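When you buy something on a website, money has to travel from one account to another. A company called a payment processor does this work. This page explains how a processor works and why it can stop working with a seller.

## What a payment processor does

Suppose Julián wants to buy a book from a small online store in Clutcombe. He types in a card number and clicks a button. The store does not talk to his bank directly. It sends the request to a processor, which we will call Segura.

Segura does these jobs in order:

1. It scrambles the card number so that other people cannot read it. This is called encryption.
2. It asks Julián's bank whether the card is real and whether there is enough money.
3. It tells the store "approved" or "declined."
4. It moves the money to the store, usually a few days later.

The first three jobs take 2 seconds. For each sale, Segura keeps a small part of the money. This part is called a fee.

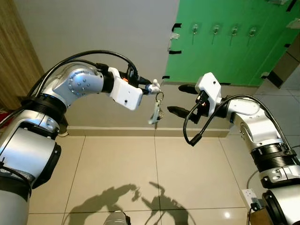 ## The rules a seller agrees to

Before a store can use Segura, the owner must accept a contract. One part of it is called the acceptable use policy. It lists things the store may not sell or do. Most policies forbid:

- stolen or fake goods
- anything against the law
- lying to customers about what they will get
- asking for money to help hurt or threaten people

A processor is a private company. It can write its own policy, as long as the policy obeys the law. Two processors may have different lists.
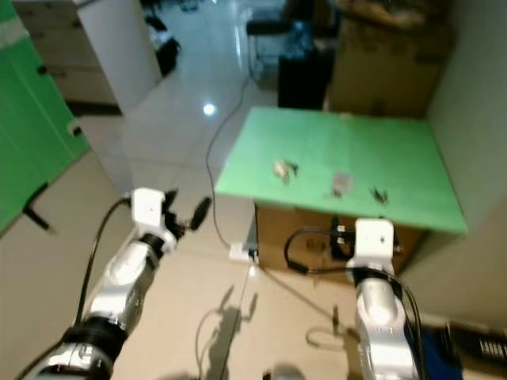
Checking is done partly by software. The software looks for patterns, such as a store that normally makes 7 sales a day and then makes 381. A large jump does not prove that anything is wrong. It means a person should read the account records and decide.

## What happens when an account is closed

Closing an account has several stages:

1. The processor sends a notice that names the rule it thinks was broken.
2. The seller may reply and send proof, such as receipts.

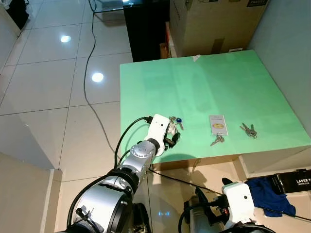 3. A reviewer reads the reply and makes a decision.
4. If the account is closed, the processor may hold the remaining money for a time. It uses this money to pay back customers who did not get their orders.

Suppose a store called Stotoncombe has 4000 dollars in its account on the day it is closed. The money still belongs to the store, minus any refunds. The contract says how long the processor can hold it. 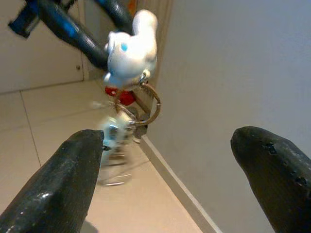 A closed account does not remove the store's website. The pages can stay online, but the "pay" button will not work until the owner finds another processor, such as Cletum, or takes payment by check.

## Words to know

**Encryption:** changing information into a code.

**Fee:** money paid for a service.

**Policy:** a written set of rules.

**Refund:** money given back to a customer.

*Written by Inmaculada Sepúlveda*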